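**Film society newsletter, item 4: the Damuria comedies, restored prints and running order**

The spring season is given over to the Damuria comedies, the run of low-budget features made by the Ghumman studio between its move to the river site and its closure. Most members will know one or two of them from television, where they were shown in cut versions with the songs removed. The versions in this season are full length, with one exception noted further down.

Khurram Abbasi has prepared the notes and will introduce each screening. He spent a large part of last winter comparing the surviving prints with the studio's continuity sheets, and the text below is a shortened form of his report.

**The prints**

The studio kept two sets of materials for each film: a picture negative and a separate optical sound negative. When the laboratory closed, the picture negatives went to the Drillthorpe archive. The sound negatives went to a warehouse and were sold with the building. Three were recovered. For the rest, the sound has been taken from release prints, and the quality varies from reel to reel.

*Bristari*, the first film in the season, is the best preserved. It runs to 133 minutes, against the 117 of the television version. The restored material is mostly in the second half: the whole of the wedding rehearsal, a song for the landlord's daughters, and a long exchange at the ferry office in which the comic lead does very little and the clerk does a great deal. The scene is often cited as the start of the slower manner of the later films. On the evidence of the continuity sheets it was shot last, after the money for the planned boat chase had run out.

The picture negative of *Bristari* has 717 splices, a high number for a film of its length. Many of them are repairs. Others mark places where a distributor shortened a shot and a later owner put the frames back, usually from a print of a different contrast. The grading has been adjusted to reduce the jump, but it can still be seen in the kitchen scenes. Members who sit near the front will notice it most.

The third film has one reel missing. It is bridged by a typed summary on screen and by four stills. The summary is taken from the studio's own synopsis, which differs from the dialogue list on one point: the synopsis has the uncle leave by train, and the dialogue list has him stay. We have kept the synopsis wording.

**Sound and subtitles**

The subtitles are new. The older set translated the puns literally and explained them in brackets, so that the joke arrived after the next line had been spoken. The new set replaces a pun with an English one where a fair match exists and leaves it alone where none does. Song lyrics are subtitled on first hearing only - repeats run without text.

Hiss has been reduced on all reels, but the clicks at the reel changes have been left in. Removing them took the ends off several words. The level in the hall will be set for the dialogue, so the songs will be loud.

**Running order**

The films will be shown in order of production, which is different from the order of release. The second film was held back by its distributor for around 61 weeks and reached cinemas after the third. Seen in the order they were made, the change in the lead's character from schemer to bystander is gradual. Seen in release order, it appears to go back on itself, and early reviewers complained of this.

Each screening starts at the usual time, with one interval. The interval in *Bristari* falls where the studio placed it, directly after the fall into the well, and the projectionist has been asked to keep to that.

Printed notes will be on the table by the door. A longer version, with the splice counts and a list of differences between prints, can be requested from Khurram by leaving a name and address on the sheet beside them.

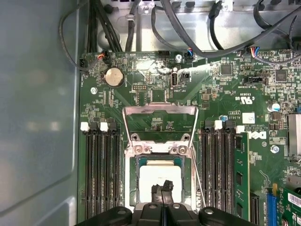
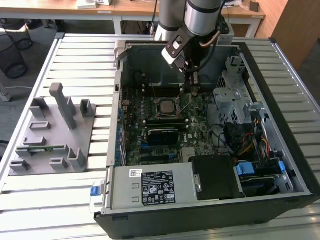

**Autumn season: call for titles**

Suggestions for the autumn are now open. The hall is free from the start of November, and a season of four films is planned. Please give the title, the running time and, where known, the holder of the print. Films available only on tape cannot be considered. Silent films can be, provided that a score exists and the cost of the player is stated.

Suggestions should reach the newsletter before the last of the Damuria screenings.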